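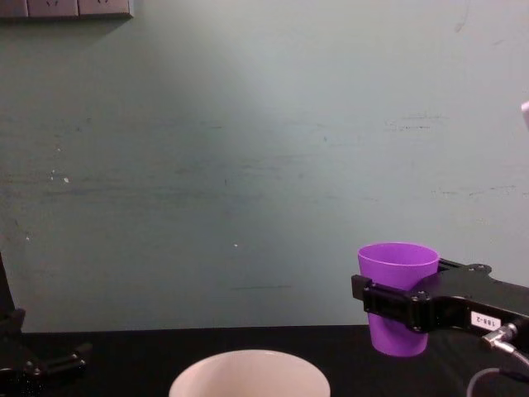
**Progress report to the Hellari Fund**
Nosetdale Oral History Project, second report
Prepared by Ansel Whitfield, 2019-04-06

## Where we are up to

Recording finished two weeks ahead of the date in the agreement. We have 43 interviews, three more than we promised, and all of them are backed up on two drives held at separate addresses. The extra three came from families at Ornton who heard about the project through the school and asked to be included.

Transcription is slower. Stelios Politis has 16 interviews fully typed and checked against the audio. Another nine are typed but not checked. The older recordings take longest, mainly the ones made in kitchens with a fridge running, and a few speakers move between English and Greek partway through a story. Stelios has been leaving the Greek in and adding a translation underneath. We would like to keep doing it that way even though it adds time.

## Photographs and papers

People have lent us a lot more than we planned for. The register stands at 981 items: prints, letters, dairy co-op receipts, two school rolls and a set of flood maps from the shire office. Scanning is done for everything that had to go back to its owner by the end of March. The flood maps are too big for our scanner and will go to a print shop in Pace, where we have a quote for $400. That can come out of the equipment line, which is underspent.

One box of letters was withdrawn by the family after scanning. We deleted the files and removed the entries from the register, so they aren't in the total given here.

## Budget

Travel is over. Most of this is fuel for the Ornton visits, and we don't expect any more trips of that length. Equipment is under, as the second recorder was lent to us and we didn't need to buy one. Wages are on track. The full statement is attached as a separate sheet.

## Changes to the plan

We ask to move the booklet from June to September. The text depends on checked transcripts, and rushing the checking would mean printing names and dates that haven't been confirmed with the speakers. Two people have already corrected the year of the hall fire, and they don't agree with each other.

The listening day at Nosetdale stays where it is in the calendar. The hall is booked and the school has offered chairs.

## Next period

- Finish checking the nine typed interviews and start on the rest
- Send transcripts back to speakers for approval
- Get the flood maps scanned at Pace
- First layout of the booklet

Consent forms are signed for all interviews except one – the speaker is in hospital and his daughter will be in touch when he's home.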